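Home | Guides | Shared Handling | Checklists | Contact

Search this site Search Go

Carrying a table with a humanoid: working rules for a two-ended lift

This guide covers one task: a person and a humanoid robot holding the same table and moving it across a room. It is written for the person on the human end and for the operator. It assumes the robot has already passed its single-arm checks and that the site has its own written risk assessment. Where the two disagree, follow the risk assessment.

The rules were drafted at Edidthorpe and are used there and at Wasten. The current issue is revision 12. 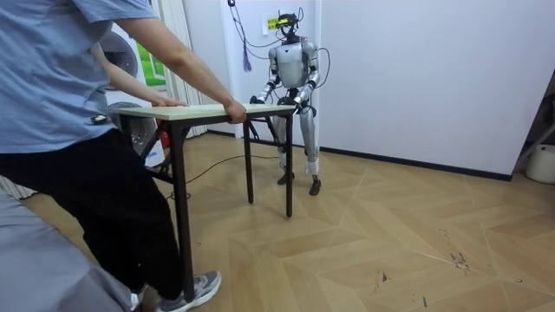
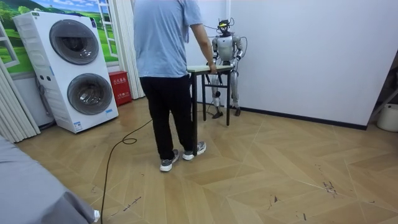 Person at one end, robot at the other, cable on the floor.

Denise Kettle objected to the first draft on the grounds that it told the person how to lift and left out how to let go. Her view was that the release should be agreed before anyone touches the table, and that a person who has not rehearsed it should not be on the human end. The draft was changed, and release now comes before grip in the sequence below.

1. Before the session

Assign two roles: handler and operator. The handler holds the table. The operator holds the stop control and does nothing else while the table is off the floor. One person may not fill both roles, even for a short move.

Walk the route without the robot. Remove anything that can roll or tip. Check the floor for cables and decide for each one whether it stays. A cable that has to stay should run to one side of the route, with enough slack for the full distance. Do not tape a robot's own cable to the floor, as the robot will pull against the tape when it steps.

Overhead cables need the same check. Move the robot through the full range of the planned path at its slowest setting and watch the cable where it meets the head and shoulders. If it goes tight at any point, shorten the path.

Wear closed shoes with a flat sole. No rings, lanyards or gloves with loose cuffs. Shirt hems should not be able to reach the robot's hands.

2. Agree on the words

Use single words, spoken by the handler and repeated by the operator:

"Ready" – both ends are gripped, table still on the floor.
"Up" – lift.
"Move" – start walking.
"Down" – lower and stay gripped.
"Off" – open hands.

"Stop" may be used by anyone in the room. It does not need to be repeated before it is acted on.

3. Rehearse the release

With all the table legs on the floor, have the robot grip its end. The handler stands clear. The operator gives the release command and confirms that both hands open. Then cut motion power with the hands closed and note what they do. Some hands hold on loss of power and some go slack. Write the result on the session sheet. The handler must know which it is before lifting.

4. Grip and lift

The robot grips first. The handler takes hold second, palms on the top or the outer edge, fingers clear of folding joints and leg hinges. On a folding table, check that every leg is locked. A leg that folds during a carry will swing toward one end or the other.

Lift no higher than 2 inches. This is enough to clear the floor and low enough that a dropped table lands on its legs.

Keep the full length of the table between handler and robot. Do not step around to the long side to correct the angle. If the angle is wrong, call "Down" and start again.

5. Moving

The robot sets the pace. The handler must not push or pull to hurry it, because a side load on the table is also a load on the robot's balance. Steer by small changes, one at a time, with a pause after each.

Stop the move if any of the following occurs:

- the robot takes a step that was not commanded
- a cable passes under a foot, of either party
- the handler can no longer see the robot's hands
- another person enters the marked area

6. Setting down and records

Call "Down," wait until the table stands on its own, then call "Off." The handler lets go last and steps straight back.

Record each carry on one line: direction, distance, stops called and by whom. A stop is recorded without comment on whether it was needed. The Cheetham log holds 1,673 lines in this format, and stops can be sorted by cause without rereading notes. Keep the sheets for 50 weeks.

Changes to this page go through Dean Horrocks. Sites using the Minix session sheet should enter the hand result from section 3 in the field marked "Other" until the form is updated.

We use cookies to remember your settings. Accept | Decline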